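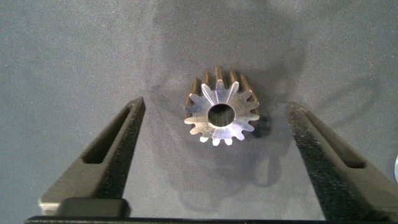
Small metal spur gear with a center bore, resting on an end face.

Caltside Parts Bench: Frequently Asked Questions

These are the questions we get most about the small parts bench, the fabric bench covers and cable labeling. Questions about opening times and storage rental are answered on the main Caltside page.

GEARS AND SMALL PARTS

Which gears can I take from the drawers?

Anything in the Grandell cabinet with a green dot on the drawer is free to use. Drawers with no dot hold parts set aside for a project. Ask at the desk before taking from those. The cabinet has 128 drawers, numbered from the top left, and spur gears start at drawer 107.

How are the gears sorted?

By bore first, then by number of teeth. We tried it the other way for a while and people kept pulling out gears that matched their tooth count and wouldn't go on their shaft. The bore size is on the left side of the drawer label and the tooth count is on the right.

How do I store a gear so the teeth don't get damaged?

On a flat end face, with a little space between it and the next one. Gears thrown together in a tub knock against each other, and a small nick on the edge of a tooth is enough to make noise later. Steel gears going away for more than a month should get a thin wipe of oil and a paper bag. Write the drawer number on the bag.

The end face of my gear is bright but the sides of the teeth are darker. Is it worn?

Not necessarily. The end face is often machined in a separate step and will reflect more light than the flanks. Color alone tells you very little. Run a fingernail along a tooth from one end to the other and feel for a ridge, then look at the tooth tips. Worn teeth get thin or pointed compared with the others on the same gear.

What do I need to measure to match a gear?

Outside diameter, number of teeth, bore diameter and face width. Mark one tooth with a felt pen before you count or you will go past it. Calipers are in the top drawer under the bench. Zero them first, and please close them before you put them back.

Can I drill out a bore that is too small?

On the lathe, yes. Not with a hand drill. The hole will come out off center and the gear will bind once per turn. If you haven't had the lathe introduction, leave the gear in the "bore" tray with a note of the size you want.

Do you buy or swap parts?

We swap. Bring in clean gears, bearings or shafts and take the same number of pieces out. We don't pay cash for parts, and we don't take mixed boxes of hardware anymore. The last few went straight to scrap.

BENCH COVERS

Why is there fabric on the bench?

Small round parts roll on a bare top. Fabric slows them down and is easier on finished faces. We use dark gray because bright metal shows up well on it.
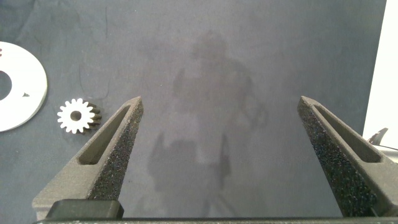
One regular user of the bench has asked us several times to switch to a light cover, saying that black screws and rubber rings vanish on the gray and that half the evening goes to feeling for them with a flat hand.

Fair point. There is a roll of off-white cotton on the shelf below the Liao lamp. Lay a piece over the gray and take it off when you finish.

How do I get creases out of a cover?

Pull it flat from two opposite corners and clip the edges. Light wrinkles don't matter for most work. For a deep fold, take the cover off and hang it overnight. Please don't iron it on the bench — the top underneath marks easily.

Can I use oil or solvent on the fabric?

No. Use one of the metal trays. If you do get oil on a cover, put the cover in the lidded bin by the door and take a clean one from the shelf.

How do I clear off filings?

Brush them toward one corner and lift them with the bagged magnet. Turn the bag inside out over the scrap can. The magnet won't pick up brass or aluminum, so use the small vacuum for those. Shaking the cover out over the floor is the one thing we do get annoyed about.

My shadow keeps falling on the part I'm working on. What can I do?

Move the lamp to the side opposite your working hand and lower it. For close work, add the second lamp so light comes from both sides.

CABLES AND LABELS

How should I label a cable?

Name both ends. A label with one name on it is no use when you are holding the other end. Use black print on white, keep it short, and put a hyphen between the two names. Printed labels only, please. Handwriting rubs off.

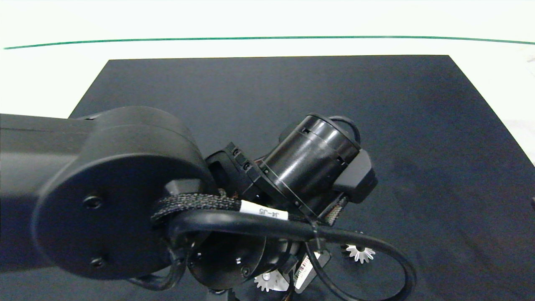 Braided sleeve with a "J4-J5" label.

Where on the cable does the label go?

Close to the connector, where it can be read without unplugging anything. On a sleeved cable the label goes around the outside of the sleeve. Longer runs get one at each end.

Braided sleeve or bare cable?

Sleeve is worth it where a cable rubs on something or where several wires travel together. A single smooth cable with room to move is fine bare. Cut sleeve ends fray, so seal them with heat shrink before fitting.

How much slack should I leave?

Enough that the cable curves freely at both ends of its travel and never pulls on the connector. Move everything through its full range by hand before you tighten the last tie. Watch for a loop that can catch on the bench edge.

How tight should a cable tie be?

Snug. If the jacket is pinched, cut the tie and start over. Ties come in bags of 100 and 200. Take from the open bag first, and trim the tails flush, as the cut ends scratch.

Where do the label tape and sleeve come from?

We order both from Goltley. If the tape is down to its last cartridge, write it on the list beside the printer. Orders go in on the first of the month.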